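Comparing two grippers on the tidy-up cell
Speaker notes, Mon 13 July, Lerik meeting room
Slot is half an hour with questions. Slides are numbered at the start of each section.

Slide 1. Title

Say who we are. I ran the trials, Vaida Rimkutė wrote the controller side and is in the room for questions on it. Da-eun Yeom did the scoring.
The talk covers two sets of gripper fingers and two controller settings. It doesn't cover learning methods. If someone asks about training, point them to Vaida's talk in the autumn.

Slide 2. What we wanted to know

We had been using the Bravus fingers since March. They are stiff, with a narrow flat tip. The Rengifo fingers are softer and wider and give a little when they close.
The question was simple: for small household things on a hard surface, which pair should go on both arms for the next year?
Also whether the answer changes when the wrist is allowed to give a bit on contact. That is the 'soft' setting in Vaida's controller. The other is 'firm'.
Mention that changing fingers takes 14 minutes per arm with the calibration. People always ask.

Slide 3. How the trials were run

One trial is one object, one arm, one attempt. Pick it up, carry it to its target, let go.
2220 trials in total, split evenly between the two finger sets.
Objects were put down by hand within a marked zone, then the marks were taken away before the run. Da-eun scored from the recordings and was not told which controller setting was on. She could see the fingers, so the scoring is only half blind. Say this plainly, it will come up.
A drop during the carry counts as a fail. A bad landing counts as a pass with a note.

Slide 4. The cell

Leave this one up for a minute and let people look.
Both arms are mounted at the front and work towards the back. The baskets and the shelf are places to put things, and they set the reach we have to manage.
The butterfly wallpaper gets a question every time. It gives the cameras a busy background. We have plain panels too, but no results from them today.
Point out the dustpan and the comb on the marbled surface. Those two are the hard ones and the next slides are mostly about them.

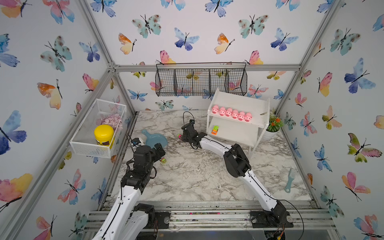

Slide 5. Flat things

The comb was the worst object for both finger sets. It sits low, and the fingertip has to get under an edge or pinch the sides.
Bravus did better on it. The thin tip gets down to the surface and closes on the spine. With the firm setting it sometimes pressed too hard and the arm stopped itself. With soft, that mostly went away.
Rengifo tended to push the comb along. Show the clip where it goes nearly to the side wall. Let it play to the end.
The dustpan is easier if you go for the handle. Bravus would hold it but let it swing round. Rengifo held it straighter, with more rubber in contact.

Slide 6. Small toys and figures

Little difference on the small toys. Both sets were good, both missed now and then when the toy was lying at an odd angle.
The pig figures are where Rengifo pulled ahead. They are round and the stiff tips slid off the face. The wide fingers wrap a bit and hold.
Putting a pig back on the shelf next to the others is a separate problem. The wider fingers need more space and knocked the neighbour over more often. We logged 143 knocked neighbours, most of them with Rengifo.
Don't spend long here unless asked.

Slide 7. Failures

388 failed trials altogether. The chart splits them by cause: missed the grasp, slipped in the carry, arm stopped on force, other.
Missed grasps are the biggest group for both.
Slips are mainly Bravus. 'Other' includes the day a cable caught on the elbow, which we left in.
If Vaida wants to add something about the force stops, hand over here.

Slide 8. Controller settings

Soft was better than firm for both finger sets, and the gap was larger for Bravus.
The cost is time. Soft is slower on the last bit of the approach, and over a full tidy-up you notice it.
We tried switching from soft to firm once the object is lifted. It worked well enough that we now leave it on - but we haven't tested it properly, so don't put a number on it.

Slide 9. What we are doing next

Bravus on the left arm, Rengifo on the right. It means two calibrations to look after and we accept that.
The Fudbridge group are cutting a longer Bravus tip for us with a slight hook, meant for the comb. First pair is due after the summer break.
Fingertip wear needs a proper look. The Rengifo rubber was shiny by the last week and we didn't measure it.
Then questions. Spare slide 10 has the full object table, slide 11 has the wrist settings.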